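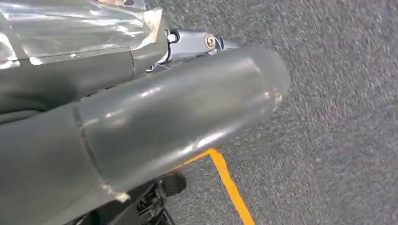
**FOR IMMEDIATE RELEASE**

**Baltmont opens packing and tidying room on ground floor of Skondow building**

Baltmont, the home storage and moving supply company, opens its new packing room to the public this February. Ground floor of the Skondow building, entrance on the parking lot side. Doors at 10 a.m., coffee until it runs out.

The idea is simple enough. Bring the stuff you can't figure out how to pack. Odd lamps, stacking bowls, the good knives, a drawer full of cables. Staff show you how to wrap it, box it and label it, and you take it home ready to go on the truck. Or ready for the attic. Either is fine.

Sessions run 60 minutes. Two people from the same household can share one booking, kids welcome if they can handle a tape dispenser. First session is free, after that it's pay for what you use: boxes, paper, film, tape, labels.

"People buy too many big boxes," said Carmela Mancuso, general manager at Baltmont. "Then they fill them with books and can't lift them. We sell boxes, so maybe I shouldn't say it, but get the small ones."

The room was fitted out by Trinel, with long benches at standing height, open shelving for returned cartons and a sink corner for washing dishes before they get wrapped. The sink was a late request. Modupe Danladi, who ran the fit-out for Trinel, said it cost them most of a week.

"Everyone on the team had moved house at some point and unpacked a dirty pan at the other end," Danladi said. "So we moved a wall."

**What's on in the first month**

- Kitchen packing: plates, glasses, pots with lids, pantry jars. Mornings and early evening.
- Closet sort: bring one bag of clothes, leave with it folded or donated. Evenings only.
- The junk drawer hour, led by Ginevra Santoro. Small groups. Bring the whole drawer if it comes out.
- Open bench: no teaching, just space and supplies. Afternoons.

Reused boxes are part of the plan from day one. Baltmont has set aside 1,000 used cartons in 3 sizes, checked and flattened, free to anyone who books a session. Drop off your own at the same door when your done with them. No wet cardboard please, no produce boxes.

Furniture blankets can be borrowed for the weekend against a deposit. Loans are handled by Ó Gríofa, the moving firm next door, who will also quote for a van while you're in the building. No obligation to use them.

Märta Sæther, who wrote the printed packing guide handed out at each session, has kept it to one folded sheet. Front is kitchen, back is everything else. Fragile items go in last, heaviest box gets the smallest label number so it comes off first at the other end. Spare copies by the door.

**Booking**

Book at the front desk or by phone. Walk-ins ok for open bench if there is room. Street parking is limted, loading bay can be used for drop-off only.

**Press contact**

Fabrice Fleury, Baltmont press office. Interviews with Carmela Mancuso on request, mornings best. Room visits for press can be set up before opening, please call ahead.

###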